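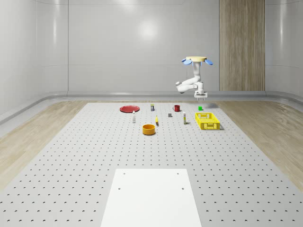

Why do bees build with hexagons?

Because hexagons fit together with no gaps, and they hold a lot of honey for not much wax. A hexagon is any shape with 6 straight sides. Bees make them out of wax. From their own bodies!

Where the wax comes from

Worker bees have little wax makers on the underside of their tummy. Wax comes out in tiny flakes, thinner than your fingernail. The bee chews a flake till it's soft, then sticks it on the comb. Then another flake. Then another. Lots of bees, all working in the dark.

Making wax is hard work. Bees have to eat a lot of honey to make just a bit of it - so they don't want to waste any.

Why not circles?

Try it with coins. Push a bunch together on a table. See the little gaps? Every gap would need filling with wax. Waste!

Squares don't leave gaps. Triangles don't either. But they need more wall to go round the same amount of space. Hexagons need the least wall of the three. People guessed this a very long time ago but the full math proof only came in 1999.
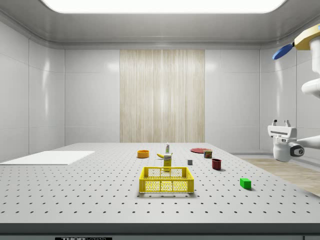 What goes in the cells

Honey, mostly. Also pollen, wich is bee food with lots of protein. And babies! The queen lays one egg in each cell. It hatches into a grub, the grub gets fed by its sisters, then the cell gets a wax lid. A worker comes out 3 weeks after the egg was laid.

Cells tip up a little at the open end. Helps keep the honey in.

Other hexagons to look for

Turtle shells have some. So do snowflakes, kind of - 6 arms. Some rocks crack into hexagon columns when lava cools. Bathroom tiles. Soccer balls (the white bits on the old black and white kind).

People copy honeycomb too, for doors, airplane parts and boxes. You get to leave out a lot of material and it still stays stiff. Check the sides of a plastic crate next time your at the store, some have honeycomb holes like this yellow one.
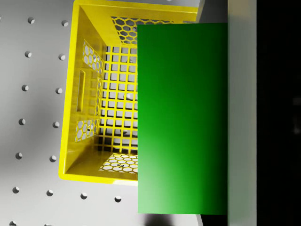 Do all bees make honeycomb?

Only some kinds do. Honey bees make the neat wax comb. Bumblebees make lumpy little wax pots. Lots of other bees live alone and dig a hole in the ground, or use a hollow stem, and never make honey at all.

Try this

Draw one hexagon on card and cut it out. Trace round it again and again, side touching side, till the page is full. Any gaps? Now do it with a circle. Color both in and stick them up next to each other.

Last updated Mon 29 May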